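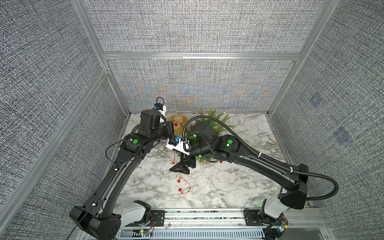

Photo: Rattana Wattanapong / Lauritsen Robotics Club, 2 Feb 2019

4. Setting up the two-arm table

This section is for students taking over the Foltetti bench for the tabletop decorating task. Complete section 3 (power and emergency stop) first. Two people are needed, one at the controls and one at the stop button.

4.1 Check the mounts and cables

1. Switch off power to both arms at the bench strip.
2. Hold each arm by its base and try to rock it. If a mounting plate moves on the front rail, tighten its bolts with the 5 mm hex key from the drawer.
3. Follow the cable hose on the right arm from the wrist back past the shoulder. The white ties should hold it to the forearm and still leave a loop at the shoulder. Replace any tie that has slipped.
4. Check the looped cable at the left wrist camera. Leave the loop loose. A tight cable will pull the plug out when the wrist turns.
5. Look over the thin wires near the two bases. Nothing should be lying across the rail.

CAUTION: Do not lift or carry an arm by its gripper or camera.

4.2 Power up

1. Clear hands, tools and sleeves from the table.
2. Turn on the left arm, then the right.
3. Wait for the green LED on the small circuit board near each base. If one stays dark after 14 seconds, switch off and reseat the connector.
4. Run Home from the Arnach menu. Both arms move at the same time.

CAUTION: Stay outside the aluminum bars while Home is running.

4.3 Lay out the pieces

1. Wipe the tabletop with a dry cloth.
2. Stand the small artificial pine near the back edge, right of center.
3. Put the round yellow piece to the left of it, also near the back.
4. Lay the string of red pieces in the open area toward the front, with the wire flat and free of knots.

Note: Small differences in placement between runs are fine. The team wants some variety. Do not tape anything down.

4.4 First run

1. Load program 286 and set speed to 12 percent.
2. Lower the right gripper until the jaws are just above the marble, then stop. Jog in the smallest step for the last part.
3. Check the left wrist camera view on the monitor. If the right arm blocks the piece you want to pick up, back the left arm off and raise it.
4. Press Start. The person at the stop button watches the table, not the monitor.
5. Write the result in the log, including failed grasps.

If the arms stop with code 414, their paths came too close together. Press Stop, move the left arm back by hand control, and run Home again. If the code comes back, leave the bench off and put a note in the Stastham binder.

4.5 Shutting down

Run Park before cutting power. An arm that loses power in midair will drop. Put the pieces back in the tray with the red wire wound around its card.

Continue to section 5 for recording runs.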